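Cusel Flat – Floor and Storage Survey

The survey covers the tiled room and the passage at the Cusel flat, as of January, before the Joly shelving went in. Floor area is 30 square meters. The inventory by Rigoberto Nina runs to 381 entries, most of them small items kept in bags or under the table. Bags were left in place until their contents had been entered.

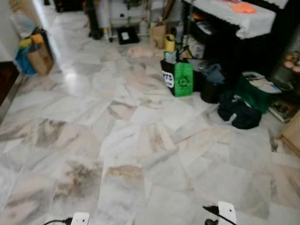

Marble tile floor, laid in a grid, with bags grouped beside the table. Veining varies from tile to tile – gray, beige and pale pink.

Storage under the table is listed separately, on sheet 110. Paper goods go to the upper Joly shelf and textiles to the lower one. Tote bags are emptied, folded and kept in one box.

Floor care: neutral cleaner only, no vinegar. Darker markings are noted by tile position on the floor plan. Plan and full item list are available from the Irer office on request.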